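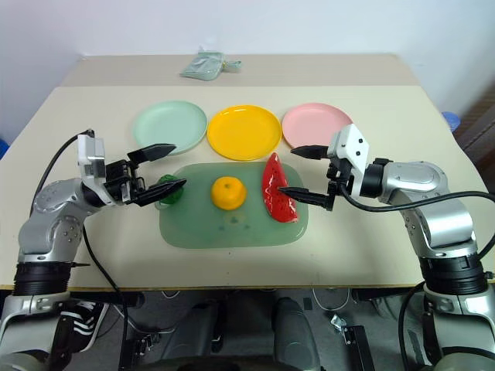

Ticket n° 2000 – Atelier Kastent (association d'insertion)
Objet : export des heures de formation incomplet
Priorité : 2
État : résolu, sous surveillance

Symptôme
L'export d'août vers Zuvik ne contient que 69 lignes. Les heures de production remontent correctement. Les modules « compétences de base » et « accueil en poste » sont absents pour les salariés à temps partiel aménagé.

Environnement
Module de suivi Matheson, poste du bureau d'accompagnement. Connexion au serveur de Nultside par le lien habituel. Aucun message d'erreur côté utilisateur.

Diagnostic
Relance manuelle de l'export : même résultat. Droits du compte de service vérifiés, rien à signaler. Dans le journal, 5 fiches sont rejetées avec le motif « contrat sans quotité », puis le traitement s'arrête sans alerte. Le champ quotité a été vidé lors de la reprise des avenants.

Les intitulés d'activité ont été contrôlés en parallèle. Pas d'anomalie.

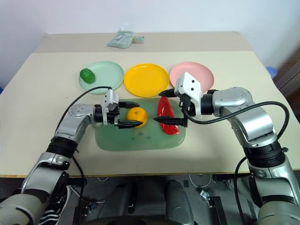

Table : assiettes mint, jaune et rose, plateau vert translucide.

Correction
Quotité ressaisie sur les fiches rejetées. Cache Matheson vidé, export relancé. Les deux modules figurent dans le fichier, totaux conformes aux feuilles d'émargement.

Reste à faire
Rendre le champ quotité obligatoire à la saisie d'un avenant. Demande transmise à l'éditeur, sans délai annoncé. D'ici là, consulter le journal des rejets avant chaque envoi au financeur. L'export automatique du dimanche reste suspendu.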